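ok going to do this as a thread bc three people asked me the same thing by message. how we're packing for two weeks of trains with one bag each. long, sorry

background for anyone new. Anneliese and me, night train to Loltau, then local trains up the valley, then the ferry bit, then home the slow way. leaving in July. 1,114 km in total if the timetable people don't change it again

the rule is one bag, under the seat or on your lap. not "one bag and a tote". not "one bag and a coat with eleven kilos in the pockets" (Malte. we remember)

last year I took the big suitcase. four changes, two of them with stairs. at the second one the lift was out and a very kind man carried it up and then had to sit down. never again

so. start with shoes. wear the heavy pair, pack the light pair. that's it, that's the shoe post

shirts: three plus the one you're wearing. you will wash them in a sink. bring a flat rubber plug, half the places up there have no plug and a rolled sock only sort of works

trousers: two. people fight me on this. two
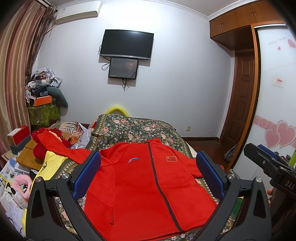
layers matter more than anything else on night trains. they're either boiling or they're a fridge and you don't get to choose. thin shirt, warm thing with a zip, thin rain shell. in that order, so you can peel at 3am without waking the whole compartment

zip beats pullover every time. try getting a jumper over your head in a top bunk with a ceiling 66 cm above you. I measured it once bc Cor Baert said I was exaggerating. Cor I was not

folding vs rolling since it always comes up — roll the shirts, fold anything with a zip. zips in a roll make a lump and the lump ends up in your back

do NOT use the vacuum bags. they work great at home and then you have to repack in a station toilet with no vacuum. ask Bastian

tickets. ok this is the part people really wanted

the through ticket was 295 each with the couchette. booking it in bits was cheaper on paper but if the first train is late you lose the rest and they just shrug at you. through ticket = they have to put you on the next one. pay for it

print it. yes really. my phone died outside Hovora last time and the conductor was nice about it but the one after him was not

seat reservations for the valley line aren't needed whatever the website says. you press skip. the button is grey and looks broken, press it anyway

food. the Siltia night train says it has a trolley. I have been on that train three times and met the trolley once. it had crisps and one banana

so bring: bread, hard cheese, apples, something sweet for morning. a real knife is a gray area, I bring a butter knife and suffer

no eggs. please. its a closed room

water: more than you think. the taps on board say not for drinking and I believe them

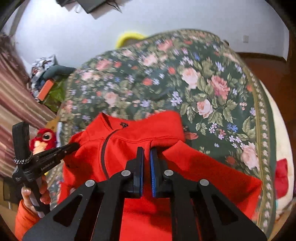 wash bag. decant everything into small pots and LABEL them. brushed my teeth with foot cream in Hovora and I won't be talking about it again

soap bar does hands, face, body, shirts. one thing. keep it in a tin with holes or it turns to glue by day three

earplugs, eye mask, a scarf. scarf is pillow, blanket, curtain. top item honestly, would leave the second trousers before the scarf

somebody asked about sleeping. bottom bunk if you're up in the night, top if you want to be left alone. middle is for people who booked late. hello it's us, we booked late

lock: small one for the bag zips, loop it round the ladder. no trouble so far but I sleep better

Lieselotte Eichhorn wants to know about books. one paperback, swap it at the guesthouse shelf. last time I left a very good crime novel and took home a guide to mushrooms in a language I can't read. fair trade I guess

paper map of the valley too. signal goes after the second tunnel and doesn't come back until the ferry

oh the ferry. cash only, small notes. the guy in the booth will look at a fifty like you handed him a fish

what I'm still not sure of: the umbrella. Anneliese says rain shell is enough. I say you can't stand under a rain shell. currently the umbrella is in. by tomorrow it'll be out

weather up there looks fine-ish for now but it's Fri 19 June and a forecast that far out is just somebody's mood

also thinking about dropping the second towel. they're the thin quick dry kind, they smell weird after a week but then so do I

edit to the shirts post, someone pointed out three plus one is four. yes. I know. four shirts

and to whoever asked if you can take a bike on the valley line, yes, but only in the last car and you have to lift it in yourself, teh step is high. ring the day before

will post the final list when the bag actually closes. it does not close right now. the umbrella is sticking out the top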